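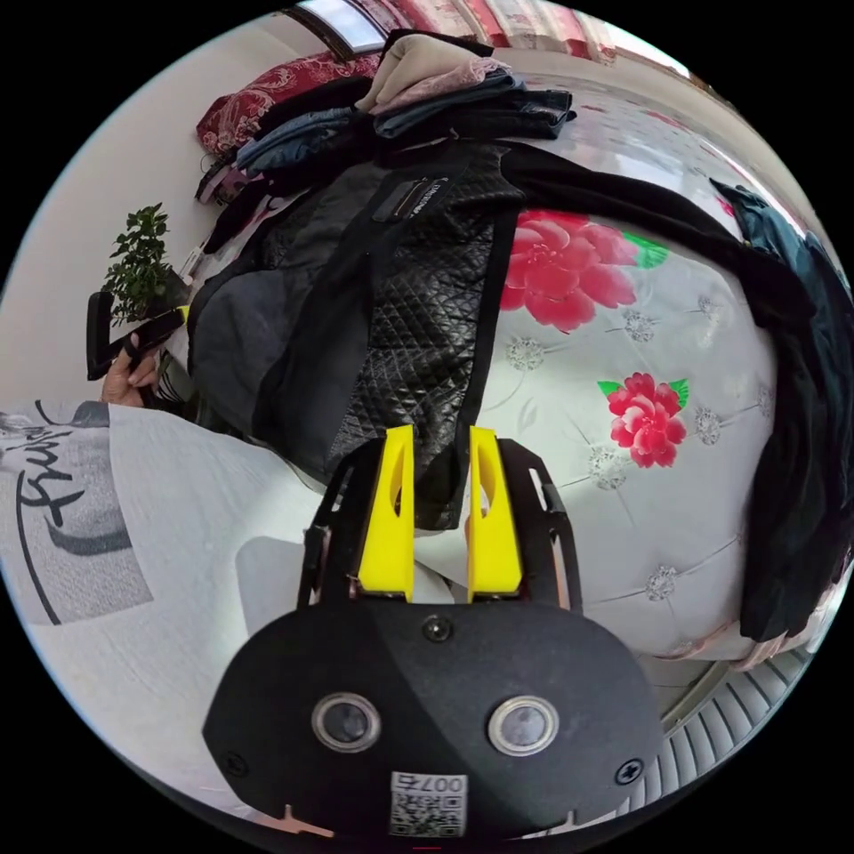

Figure 4. Quilted jacket spread out on the bed, before folding. White tufted bedspread underneath.

4.2 Outerwear on the bed

Outerwear was the slow category. Shirts, towels, pillowcases all settled into a habit after a few goes, and people mostly stopped thinking about them. Jackets did not settle. The jacket in Figure 4 is a fair stand-in for the group: black, diamond-stitched, a glossy leather-like finish on the quilting, with dark panels and straps running down its length and a smoother dark grey panel on the left side. Several surfaces in one garment, and each one takes a fold differently.

Setting first. All bed folding was done in the bedroom of the Gudgate apartment, on a made bed, spread left on. We went back and forth on this. A table gives cleaner folds and a bare mattress would have been easier to keep the same from one day to the next, but the household diaries (Section 3) were clear that coats and jackets get dropped on the bed and dealt with there, so that is where we worked. The bedspread is tufted. This matters more than we planned for. Tufting grips knitted fabric and lets slick fabric slide between the raised parts, so a jacket that looks flat is often sitting on two or three high points and will shift when a sleeve is drawn across it. Participants noticed before we did. One wrote in the comment box, "the blanket is fighting me," and then on the next line, "smooth side down is worse."

Procedure was kept short. Garment laid out front or back up, the participant's choice. Then fold to a shape that would go on a shelf or in a drawer. No target shape given. Done when the participant said done. We logged fold order, number of restarts, and where the hands went first. The full log runs to 2865 entries over all clothing types; outerwear is a small part of that but takes up far more than its share of the time.

Where the hands go first. For soft items it is nearly always a corner or a hem. For jackets it was mixed. Some people went to the shoulders, as if to hang it. Others took hold of whatever stood up from the surface, a strap, a seam, a collar edge. Quilting gives very little to pinch in the middle of a panel, the padding pushes back, and people soon learned to work from the raised or sewn-down parts. Straps and seams were by a long way the most used starting points on padded garments in our log. They are also bad starting points in one respect: pull on a strap and the panel under it bunches, then has to be smoothed again. We coded this as a smooth-down and not a restart, see Appendix B. Viorica Karagiannis did the first pass of coding and Ankica Vlachou the second; they disagreed mostly on this exact point, and the rule was rewritten on a Monday and the early sessions recoded from scratch.

Order of folds. Sleeves in, then bottom up, was most common. Sleeves in, then halves lengthwise, then bottom up, second most common, and it gave the narrower stack. A few participants rolled. Rolling worked fine on thin shells and poorly on anything padded, which comes open again once the hands leave it. Two participants zipped the garment before folding and both said they do this at home. We did not ask for it and did not forbid it. Looking back the protocol should of fixed this one way or the other, closing the front changes how far the two halves drift apart when the bottom comes up.

Springback. Padded jackets do not stay where they are put. We measured stack height right after the participant said done and again after a short wait, and quilted pieces rose the most of any group. Diamond stitching seems to help a bit compared with wide horizontal baffles, possibly because there are more stitch lines to crease along, but we had too few of each to say much. A coated finish is a separate problem. It resists a crease, then holds on to the wrong one. Several folders pressed down with a flat palm at the end, some quite hard. Pressing lowered the first reading and made little difference to the second.

Dark on dark. Not a factor we set out to study. In the evening sessions, black garments took longer than light ones of similar build, and the comments point at seeing, not handling: hard to tell strap from seam, hard to find the grey panel against the black, inside and outside looking alike. The white bedspread helps with the outline and does nothing for the details inside it. We added a second lamp in September. Sessions from before the lamp are kept in the analysis but marked, and Table 3 gives results with and without them. The direction of the effect is the same in both.

Storage. After folding, items went into either the Akeo drawer unit or the open Guvadix shelf. Padded jackets went to the shelf far more often, and when asked why participants said the drawer would not close, or that they expected it not to. Some had not tried. One took a jacket back out of the drawer, unfolded it completely and hung it on the door, then told us that was her real answer. Logged as a completed fold under our rules; we are not sure it should be.

Limits. One bed, one spread, one apartment. Angelovski's scale for fold neatness was built for towels and flat linen and we used it for jackets without changes, so neatness scores in this section should be read only within outerwear, not accross categories. Weight of the garment was recorded but lining material was not. Wool coats are treated separately in 4.3.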